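Notes for the supporters' club talk, Mar 20, 2021

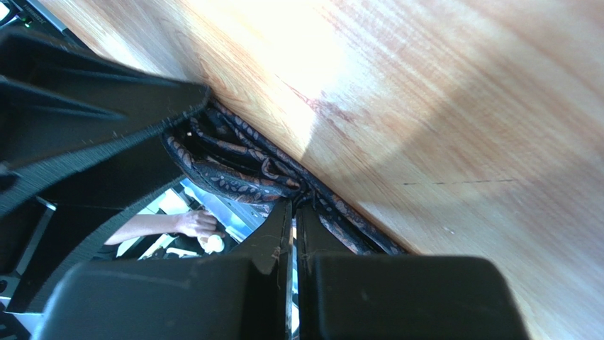

## Before I start

- Say hello, wait for the stragglers, check the back row can hear me.
- Thank Despina Makris for asking me, and for asking twice, which was kind of her after I forgot to answer the first time.
- Water on the left. Don't put it on the laptop this time.

## Why away days matter to me

I want to talk tonight about following a small soccer club on the road, which I've been doing with Skulcombe for longer than my knees would like. I'm not going to go through the league table, and if anyone shouts out our goal difference I will pretend I didn't hear it.

My first away game was at Festemier. (Pause here, the older ones will groan.) We lost, it rained sideways, and I've loved it ever since. There were 40 of us in the corner by the scoreboard, and a very nice woman from the home side came around with soup and wouldn't take any money for it. I still think about that soup! Bean and something.

*Slow down here. I always rush the next part.*

## The coach

Everybody has a coach story, so I'll only tell one. Min-kyu Min had worked out the route by hand, bless him, and it was a lovely route, very scenic, and it took us to the wrong Politis ground. There's the old one, with the grass bank, and there's the new one across the river, and we were standing outside the old one in our colors wondering why it was so quiet. We made kickoff with 20 minutes gone. Min-kyu bought the pies.

If people laugh, add the bit about the driver and the radio. If they don't, move on.

## What it costs

This is the serious part, so drop the voice a little. Ticket prices for away fans in our division have crept up, and for a family the travel is the bigger bill anyway. Sayaka Ikeda kept all her receipts from one season, every toll and every sandwich, and it came to 1173 dollars for her and her two boys. She read that number out at the August meeting and the room went very still.

Things I'd like us to talk about:

- A shared travel fund, even a small one, for under-16s.
- Car pools posted early in the week, so that people who work shifts can plan.
- Asking Lastero, who print our scarves, whether a little from each sale could go toward a second coach.
- Swapping tickets fairly when somebody can't go. Pieter Vandenberghe already does this with a notebook and a pencil and it works fine, but he'd like a holiday one day.

## The Festemier return

Our record away crowd is more than 150, and I have it as 151, though Dionysis Michailidis insists on including his dog. Let him have his say if he's in the room. He'll be in the room.

We scored in the last minute that day, off somebody's shin, and I hugged a man I'd never met so hard that his glasses came off. We still send each other cards at New Year. I don't have any grand point to make about it, I just like telling it.

## Questions

- Somebody will ask about the new stand. I don't know. Say so.
- Somebody will ask about the old songs. Do NOT sing.
- Remind everyone that the sign-up sheet for the car pools is by the door, and to write their phone numbers clearly, please, sevens especially.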